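# 手持夹爪采集工位的预算该怎么排

设备采购表上，手持夹爪通常排在第一行，金额也最显眼。Evidton 的采购工程师 Songül Keskin 去年十月接手编制采集工位预算时，拿到的初稿正是这样一张表：夹爪两套，备件一套，其余合并为“杂项”。她把表退了回去，要求逐项拆开。

拆开后的表共有9个科目：夹爪本体、指尖备件、记录主机、存储、台面、覆盖材料、照明、线缆与供电、人员工时。以单工位计，夹爪本体只占总额的四成，人员工时与存储合计接近另外四成。原先被归入“杂项”的部分，恰恰是后续追加申请最频繁的部分。

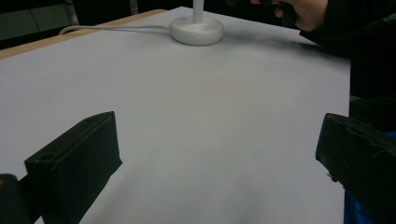 台面是第一个容易低估的科目。采集用的桌子不需要高承重，但表面反光特性必须一致。Evidton 比较过两种做法：一是订制哑光白色台板，二是在现有木桌上铺覆浅色纸张。前者单价高，交货期长；后者几乎没有初始投入，但纸面会起皱，需定期更换。Keskin 的处理办法是把覆盖材料列为耗材，按月计提，台板则推迟到工位数量确定之后再询价。

照明的问题与此类似。桌面灯具应在同一批次内购齐，并在合同中写明色温偏差上限。不同批次混用会使各工位的记录出现系统性差异，后期校正所需的工时远高于灯具差价。供电线的走向也应在布局图中标出，预留长度，避免横穿作业区。

指尖备件的消耗速度取决于任务类型。供应商 Denix 报出的更换周期为90个作业小时，Keskin 在预算中按80小时计算，差额作为余量。指尖若由内部打印，应将打印机工时与废品率计入单价，不能只算材料费。外包裹层（胶带、织物或硅胶套）另列一行，因为其更换频率与指尖本体不同，混在一起无法核对。
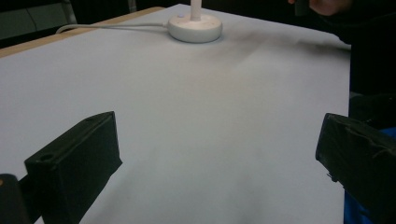
*图片来源：Evidton 采集工位资料*

存储容量的估算应从单次作业时长出发。Evidton 的内部测算是，每工位每周产生大约115 GB原始数据，未计备份。按双份保存、保留一年编制预算时，存储科目比初稿高出一倍以上。Oláh 提供的租用方案单价较低，但读取流量另行计费；若团队需要反复回放筛选，应按读取量重新比价，再决定是否自购。

人员工时是最难压缩的一项。手持方案免去了机械臂本体与安全围栏的投入，却把成本转移到了操作者身上。预算中至少应区分三类工时：有效采集、场景复位、质量检查。只按有效采集时间报价的服务商，复位和检查的费用往往会在变更单中出现。Gresdale 的首轮报价即属此类，补齐后与自建方案的差距明显缩小。

采购节奏方面，Keskin 建议分两批下单。首批只购一个工位的全套设备，连续运行四周，记录指尖更换次数、覆盖材料用量和实际数据量；第二批数量与备件比例依据这四周的数据确定。首批合同中应锁定第二批单价，有效期不少于六个月。

验收条款宜写得具体。夹爪开合行程、时间戳同步误差、连续运行时的掉帧率，均应给出数值和测试方法，并注明由哪一方提供测试环境。“满足使用要求”一类的表述在付款节点上没有约束力。

Evidton 的第二版预算已于2月17日提交，总额高于初稿，预备费比例则有所下调。照明科目仍在等待一家供应商的书面回复，暂按较高报价列入。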